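Flurina Bühler
Clastbridge

1/ Thread on fingertips for picking up clothes. Two sets, one parallel gripper, one arm, one controller. The Tanner tips are a flat plate with a soft pad. The Hisano tips are narrower and stiffer, with a replaceable pad. Garments only, no towels, no squares of test cloth.

2/ Everything is judged from the wrist camera. I have an overhead one as well, but once the gripper is down in the cloth the overhead view is mostly wrist and cable, so it only gets used for choosing the approach point.

3/ Procedure: garment dropped from the same height, approach straight down, close at fixed force, lift, hold for 6 seconds, release. A pick passes if the garment is still held at the end of the hold. Whether it is held by the right part is scored separately. More on that further down.

4/ First thing to sort out was how much cloth ends up between the pads. A gathered fold is easy to hold and hard to do anything useful with. The width reading on the controller tells you the fingers stopped early. It does not tell you what they stopped on. Green garment, fabric bunched between the two fingers and hanging down:
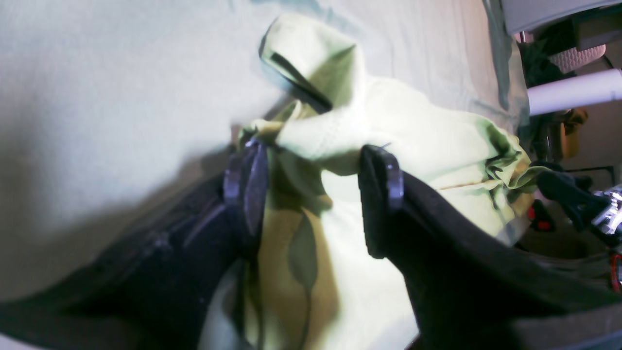
5/ Tanner tips, full run: 127 attempts, 76 passes. Most of the misses were on thin cotton, where the pads slid across the top and closed on nothing. Thick fabric was rarely a problem at any approach angle I tried.

6/ Closing force matters less than I expected. Going up a step on the controller moved the result very little. Going down a step lost garments during the hold, so I went back to the original setting and left it there.

7/ Closing speed matters more. Fast closing pushes the cloth out ahead of the pads before they meet. Slow closing lets it ride up between them. Slow is now the default for both sets. Yes, it makes the whole cycle longer.

8/ Someone will ask about suction. We tried it in October on the same arm. Fine on coated fabric, poor on knits, noisy on everything. The pump has gone back in its box.

9/ Camera note. The lens is focused for cloth a little way beyond the tips, so the gripper itself comes out soft when it is close. I can live with that. The fold position is what I need, and finger position comes from the encoder anyway. Rupert Bühler wants a shorter focus so that pad wear shows up on video. We have not agreed.

10/ Second camera note. Lock the exposure. On auto, a dark gripper coming into view over pale cloth can shift the brightness halfway through an approach, and the fold detector loses its edge. Locked exposure blows out some of the pale panels. Still better.

11/ Centre pick on a green garment spread out on blue-grey cloth. One pointed fold standing up at the fingertips, flatter fabric either side. The white tag near the top edge has dark lettering that I can't read from here, so label reading at this stage of the cycle is off the list.
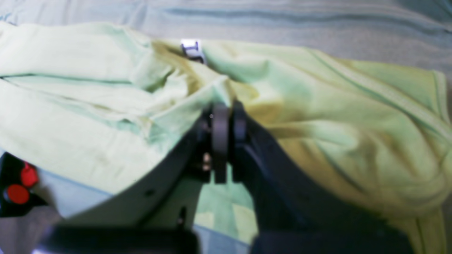
Lodside, Mon 31 January

12/ Writing the rest up from the other site. Rupert has the Hisano tips here and has been through the same procedure, less the hold timer, which he was doing by eye. I have asked him to repeat it with the timer. No figures from me until he does.

13/ What I can say from watching: the narrow tips get into a crease that the flat plates sit on top of. They also twist the cloth more during the lift. If the next step is hanging or folding, that twist has to come out somewhere.

14/ Changing pads. Tanner: 3 screws a side, and the pad comes away with its backing. Hisano: slides off, slides on, no tools. Rupert's view is that this settles it. It does if you change pads every day. We don't.

15/ On scoring "held by the right part". For anything with a hood I count the hood, a shoulder seam or the bottom hem. Middle of the back is a pass for grip and a fail for use. Both sets produce plenty of those, and I think the fault lies in the choice of approach point. Tips won't fix it.

16/ Next: same garments, both sets, timer on, approach points taken from detected seams instead of the highest fold. The Tanner tips stay on the Clastbridge arm until then. If you have run narrow tips on thin cotton, tell me what closing speed you used.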